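Service Charge Accounts: Reading the Year-End Statement
Owners' newsletter, 6/30/18

Year-end statements for the Karnine building go out by mail in August. Each owner receives 2 sheets: the building account, which is the same for everyone, and the unit account, which shows your own share. Several owners asked last year why the two did not appear to match. The explanation is mostly a question of which column you are reading.

The building account lists what was spent during the year, by category. Cleaning, elevator maintenance, insurance, common-area electricity, and management are each on their own line. The figure in the left column is the budget set at the start of the year. The figure in the right column is the amount invoiced. An invoice dated inside the year is counted in that year even if it was paid after the books closed.

The unit account takes the total of the right column and multiplies it by your percentage of ownership. This percentage is fixed in the deed and is based on floor area. It does not change when a unit is sold, rented, or remodeled. Storage rooms with their own deed have their own percentage and are billed separately. If you own both, you will receive a unit account for each.

Three items are not divided by percentage.

Elevator costs are charged only to units above the first floor. The commercial units at street level do not contribute to this line and have no vote on the elevator contract, which is currently held by Droniro.

Water is charged by meter where a meter has been fitted. At the date of this newsletter, 69 units are metered. The remaining units are charged on floor area, and the amount is worked out after the metered use has been subtracted from the building total. Owners who want a meter fitted should apply in writing to the management office. The cost of fitting is charged to the owner, and metered billing begins with the first full billing period after installation.

Parking costs are charged per space. This covers the gate, the lighting on the parking level, and the drain pump. Owners without a space pay nothing on this line.

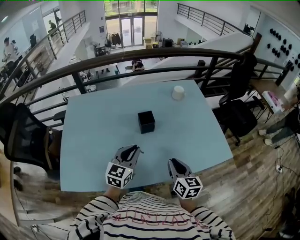

The reserve fund is shown at the bottom of the building account, below the operating total. It is a separate account at a separate bank, and operating costs may not be paid from it. Contributions are collected with the monthly charge but are listed on their own line so that buyers and lenders can see them. When a unit is sold, the seller's contributions stay in the fund. They are not refunded at closing, and any adjustment between buyer and seller is a matter for the purchase agreement.

Two withdrawals were made from the reserve this year. The first paid for replacement of the roof membrane over the north stairwell, carried out by Clukis. The second was the final payment on the boiler contract. Both are listed with the invoice date and the date of approval. The boiler carries a parts warranty of 3 years from startup, so no repair allowance for it has been put in the coming budget. The annual service visit is not covered by the warranty and remains under maintenance.

If the total invoiced is lower than the total budgeted, the difference is credited to the unit accounts by percentage and deducted from the next monthly charge. If it is higher, the difference is billed once, with 2 months to pay. Credits are not paid out in cash except on a sale, when the closing agent may request a payoff letter. Please allow ten business days for this letter. Requests made in the last week before a closing cannot always be met.

Owners who rent out their units should note that the statement is addressed to the owner of record. Tenants do not receive a copy. Where a lease passes some of the charges on to the tenant, the owner has to work out that share. The management office can supply copies of single invoices for this purpose but does not prepare tenant statements.

Invoices may be inspected at the Yusuf management office during normal hours for 30 days after the statements are mailed. Objections to a line on the unit account should be made in writing within the same period and should give the unit number, the line, and the amount in dispute. The undisputed part of the charge stays due on the usual date. Address changes should reach the office before the statements are mailed.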